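Evaluation diary, Estberg site
June, second week of the trial

Arrived at 8:10 and signed for the key to the test room. The Clekmont tabletop handling package remains on loan to us under the terms agreed with Keskinen, the distributor, and the period of loan ends with the month. The purpose of these entries is to record what was done each day, so that the purchasing recommendation can be checked against something other than memory.

The morning was given to the safety review left over from last week. Martti Mäkelä read the stop procedure aloud and I carried it out from each side of the table in turn. The arm halted on every occasion. The manual gives the restart sequence in one place as a single step and in another as 2 steps, and the second version is the correct one. I have written to Keskinen asking that the printed copy be amended before any purchase is made. The request for a parts list in English has still not been answered.

After the review we proceeded to the household handling set, which the supplier describes as the standard demonstration of the package. Aatos Saarinen put down fresh kraft paper, and we kept the taped grid, as the task sheets refer to positions by section. The sheet in use was the one for small upright bottles, which I consider the most relevant to our intended work at Brustutholm. Mugs, bowls and fruit are of little interest to the department, but the supplier's scoring requires a furnished table and we agreed to follow its method.

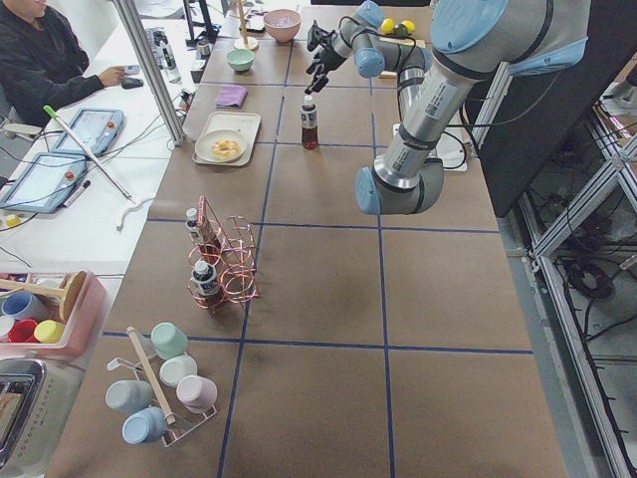 Jeferson Amaral remarked that a score on the supplier's own task sheet tells us how well the package performs the supplier's own tasks, and that he would not sign a recommendation on that basis alone. He asked for a second set drawn up by us, using the containers we handle at Brustutholm, and for the results to be reported separately. I accepted the point and have entered it as a condition of the trial.

Lunch was taken late. The delivery door was in use until 1:30 and the noise made conversation difficult.

In the afternoon I went through the service offer with Veikko Niskanen. The basic contract provides for a reply by telephone within 14 working hours, which is too slow for a shift operation. The higher tier is better in this respect but excludes gripper fingers, and these are sold as a consumable under order code 458. He believes the exclusion can be negotiated. I am less confident, having read the clause twice.

The cycle log for the trial now stands at 418 entries. Vlasta Dvořáček has asked that the notes column be filled in for every failed attempt, including those where the cause seems plain, and I have passed this on to all operators in writing.

Outstanding for tomorrow: the container list from Brustutholm, a quotation for the higher tier without the exclusion, and a replacement lamp for the corridor outside the test room. Left the building at 5:40.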